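Holiday let pre-season safety check, Camside mill cottage, April
Checked by: Jovita Cisneros
Last sheet on file: previous owner's, not relied on

Marks used: **OK**, **FIX** (before the next booking), **WATCH** (look again at the next check), **NO** (owner says yes, I say no).

## Outside and way in

- [x] Gravel path and edging — **OK**
- [ ] Handrail, mill steps — **FIX.** The listing says "sturdy rail." It moves when I lean on it, and I am not a large person. Both lower brackets have pulled out of the stone. Filler has been tried at least once already. Wants proper anchors.
- [ ] Outside light on sensor — **WATCH.** Came on for me at the second try. Owner says it is "temperamental." A guest arriving at 10 p.m. with bags will use a different word.
- [x] Key safe — **OK**, but change the code. It is still the house number.
- [ ] Millpond fence — **NO.** 41 inches at the gate end, lower by the willow where the ground has built up. The owner considers it fine. Any four-year-old with a log to stand on would agree with him. I've asked for a full run of new panels and a gate that closes itself.

## Stairs and upper floors

- [ ] Stair to second floor — **FIX.** Tread 7 is loose at the nose. Everything else is solid, old and steep. Put the steepness in the listing in plain words; "full of character" doesn't tell a guest with a bad knee anything.
- [x] Stair lighting, switch top and bottom — **OK**
- [ ] Cap room ladder — **NO.** Still being sold as a sleeping space. One way down, through a hatch, and the window up there is painted shut. Take the mattress out and take the bed off the listing. I said the same thing by phone and was told that Bañuelos had passed it. I asked for the letter. No letter yet.
- [x] Window catches, both bedrooms — **OK**

## Fire and gas

- [x] Smoke alarms, 2 fitted, both sounded on test — **OK**
- [ ] Heat alarm, kitchen — **FIX.** The base is on the ceiling. The alarm was in a drawer.
- [ ] Carbon monoxide alarm — **FIX.** Nuvero unit next to the stove, past its replace-by date. The green light still blinks, and the owner offered that as proof. A green light means the battery is good.
- [ ] Fire extinguisher — **WATCH.** Gauge is fine, tag is unreadable.
- [ ] Wood stove — **FIX.** No sweep certificate. I was shown a receipt with "chimney" written on it in ballpoint.
- [x] Fire blanket — **OK**

## Water and electrics

- [ ] Hot tap, upstairs basin — **FIX.** Too hot for a family let. Fit a mixing valve.
- [x] Breaker panel labels — **OK**, and legible for once
- [ ] Fadico towel rail — **WATCH.** Runs warm on one side only. The owner says this is how they all are. I'd like to hear that from an electrician.
- [ ] Extension cord under the sitting room rug — **NO.** Remove it. I don't need to hear about the lamp.

## Paperwork for guests

- [ ] Welcome folder — **FIX.** Four pages on the history of the mill and one line on what to do in a fire. The assembly point is given as "the green." There are two greens.
- [ ] Emergency numbers — **FIX.** The plumber listed has retired.
- [ ] Insurance — **WATCH.** The owner tells me he is "100 percent covered." I have seen the first page of the policy, and it covers a private home. Ask the insurer in writing whether paying guests are included, and put the answer in the folder.

## Before the next booking

Fence, cap room and extension cord come first. I won't sign with any of those open. The handrail and the alarms can be done in a morning by anyone with a drill, so I'd rather not be told there wasn't time. Send me photos of finished work if you like, but I will still come back and lean on the rail.

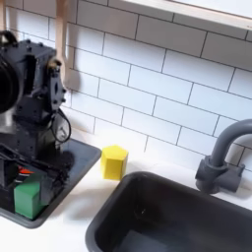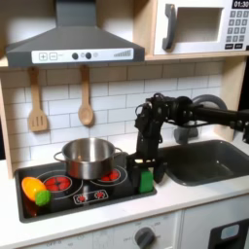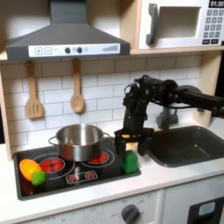
*Second and third photos: toy kitchen, hood and microwave.*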